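Ranger le salon en partant du tapis

J'ai longtemps rangé mon salon à l'envers. Je tapotais les coussins, je passais un chiffon sur la table, et à la fin je me retrouvais à quatre pattes avec tout ce qui avait atterri par terre. Depuis, je commence par le bas et franchement ça change tout ! Voilà comment je fais, avec le grand ensemble damassé, la table basse noire brillante et le tapis clair (oui, clair, je sais, on en reparle plus loin).

Ce qu'il vous faut

Une petite poubelle avec un sac dedans, un panier pour ce qui doit repartir dans une autre pièce, deux chiffons microfibres, une brosse douce et l'aspirateur. J'utilise la brosse Csonka, le modèle à poils souples, payée 588 couronnes pendant des vacances à Irkau, mais n'importe quelle brosse à vêtements fera l'affaire.

Étape 1 : la poubelle vient à vous

Le va-et-vient jusqu'à la cuisine, c'est là qu'on perd du temps et qu'on se laisse distraire (un café, le courrier, et hop, plus personne dans le salon). Alors je pose la poubelle directement sur le tapis, devant la table basse. Rabattez bien le sac par-dessus le bord, sinon il glisse au fond au premier emballage.

Étape 2 : ramasser et trier

Je ramasse tout ce qui traîne au sol, et chaque chose va soit dans la poubelle, soit dans le panier, soit à sa place si elle est à portée de bras. On ne se lève pas pour aller ranger un seul objet ! Regardez aussi sous la table, les pieds galbés cachent plus de choses qu'on ne croit.
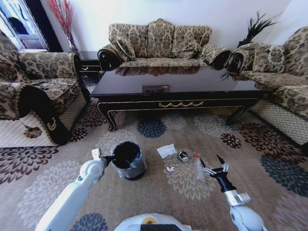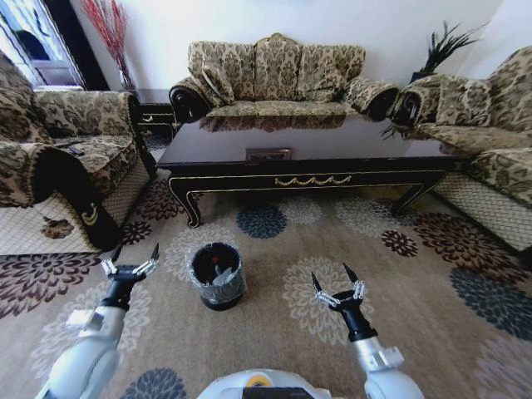
Page modifiée pour la dernière fois en décembre

Étape 3 : les fauteuils et les canapés

Une fois le sol dégagé, je m'occupe des sièges. Je glisse la main entre l'assise et les accoudoirs, je récupère les miettes, et je donne une place fixe à la télécommande. Chez nous elle passe sa vie sur le fauteuil, alors j'ai cédé, c'est devenu sa place officielle.

Pour le tissu damassé, brossez toujours dans le même sens, du haut du dossier vers l'assise. Les jupes matelassées en bas des sièges prennent la poussière dans les coutures : le petit embout de l'aspirateur, puissance minimum, et on longe les losanges tranquillement. Les coussins, je les remets dans les coins en dernier.

Étape 4 : la table basse

Ah, le plateau noir brillant... superbe cinq minutes, puis on voit chaque doigt. Un chiffon à peine humide d'abord, puis un sec tout de suite derrière, en lignes droites. J'ai essayé le spray Jarnon, flacon de 600 ml, il laissait un voile gras chez moi. Je suis revenue à l'eau tiède avec une goutte de savon dans 200 ml. Pas de produit sur les filets dorés, juste le chiffon sec.

Étape 5 : le tapis

L'aspirateur en tout dernier, puisque tout ce qu'on a brossé est tombé dessus. Deux passages croisés, lentement, et je finis en reculant vers la porte pour ne pas marcher sur ce que je viens de faire. Pour une tache fraîche, on tamponne avec un chiffon blanc, on ne frotte jamais !

Il me reste à vider la poubelle, remettre un sac et faire le tour de la maison avec le panier. Si vous avez une astuce pour les traces de doigts sur le noir, je prends, les commentaires sont ouverts juste en dessous.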